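Home | Issues | Authors | Submit | Search

4.2 What stays out on the table

I went into this part of the study expecting people to talk about cupboards. They didn't, much. Nearly everyone we visited wanted to talk about the table, and about the handful of things that live on it from breakfast until bedtime (and often all night as well).

We had 40 households in Drastholm, and Lina Khasawneh and I did the kitchen visits between us, mostly in March. I'd ask what was out, then what ought to be out, and the gap between those two answers kept me busy for weeks! Toasters were the great survivors. They're a nuisance to put away, they have a lead to wind up, and so they get a permanent spot near the socket and everything else shuffles round them. 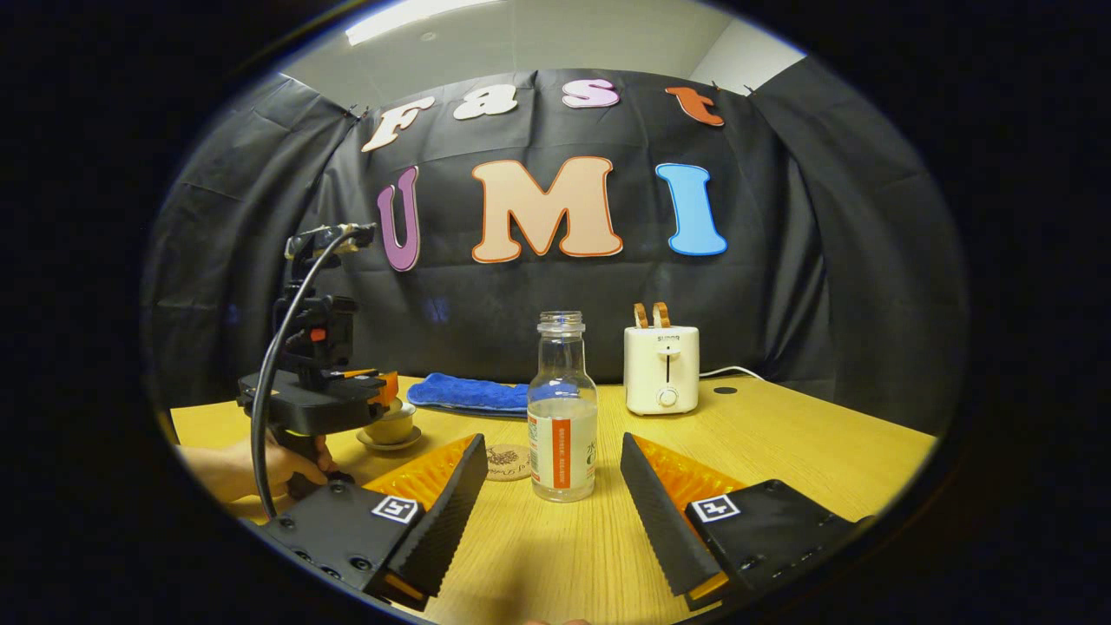 Figure 3. Tabletop with a cream-white toaster, a glass bottle, a cork coaster, a folded blue towel and a small cup on its saucer.

Cups and bottles are another matter. They drift. A cup gets parked by whoever used it last, and a bottle with a bit left in the bottom is the hardest thing of all to shift, as no one wants to tip it away and no one wants to finish it either. One woman told me hers had "moved in". Shadi Karaki, who coded the interviews, ended up giving these nearly-empties a category of their own, which I grumbled about at first and then used constantly.

Cloths surprised me more. I'd put them down as cleaning things, but a folded cloth left flat on the table was often described as a place: somewhere to stand a wet glass, or a patch that was meant to stay clear. Coasters did the same job on a smaller scale, though five households admitted theirs were mainly for looking at. I come back to this in 4.3, where the Flendo diaries give us the evening side of it.

Related articles
Moussa, M. Drawers nobody opens: storage in small flats
Landry, C. and Guerra, I. Breakfast in shared kitchens
Khasawneh, L. The Calta tea survey, revisited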